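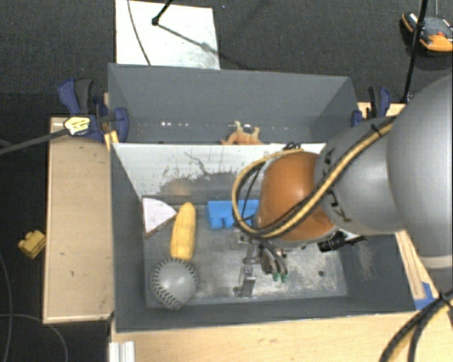 three weeks of sour cherries

I finally made it out to Bromine Hollow on Monday, which is what everyone calls the old orchard road even though the sign fell down ages ago, and the sour cherries are IN. I could hardly stand it! Sour cherry season here lasts 3 weeks if the weather behaves, and last year I missed it completely and sulked until the peaches came.

The stand at Brarka Farm opens at seven and I was there at ten till, with two coolers and a bag of ice. They sell them by the box, already picked, stems on. Leave the stems on until you're ready to pit them -- they keep so much better that way. I bought 20 pounds, and then I drove home with the windows down eating the ones off the top and spitting pits into a coffee cup.

Pitting took the whole afternoon. I've tried the fancy pitters, and I still like a paper clip, unbent once so you have a little hook at each end. It goes in at the stem, twist, out comes the pit (and a good squirt of juice down your arm, so wear something you hate).

Half went straight into the freezer on cookie sheets. Most of the rest became jam. I use 600 grams of sugar to a kilo of pitted fruit, plus the juice of a lemon, and I let it sit overnight before it goes anywhere near the stove. It sets on the soft side, but I love it that way, especially on yogurt!

What was left went into a pie with a lattice top that slumped badly on one side and tasted wonderful. We ate it warm, out of bowls, with the ice cream sliding off.

I'm going back Saturday for another box, and I want to ask if they'll have any of the dark ones this year -- the ones that stain everything.

Recent posts
Rhubarb, again
The Pärn plum tree is blooming!
Amik Market opens for the season
What I do with too many radishes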